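Equipment Review: Serkix Desktop Arm Kit
Reviewed by Laimutė Liepiņa and Sverre Strand
March 21, 2023

The Serkix is a six-servo tabletop arm supplied as a kit by Mesimura and intended for teaching laboratories. The unit under review was purchased at the list price of $1,170 and assessed over 54 hours of bench use. Handling trials used light household articles, including a pair of perforated slippers and a small two-tier rack.

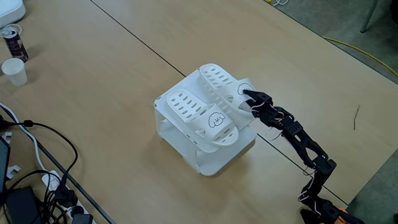
Assembly is well documented, although the colour coding in the wiring diagram does not match the leads supplied. The gripper favours thin, flexible edges such as straps. Operators should allow time to practise the approach angle before recording results. Cable management is the principal weakness, and the reviewers recommend additional clips at each joint. 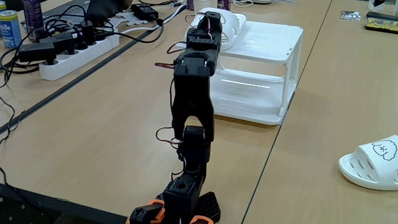
Figure 2. Arm extended to the upper shelf, gripper against a slipper.

The manufacturer's stated reach of 310 mm proved adequate for shelf work. The kit is recommended for supervised senior classes, subject to correction of the wiring diagram.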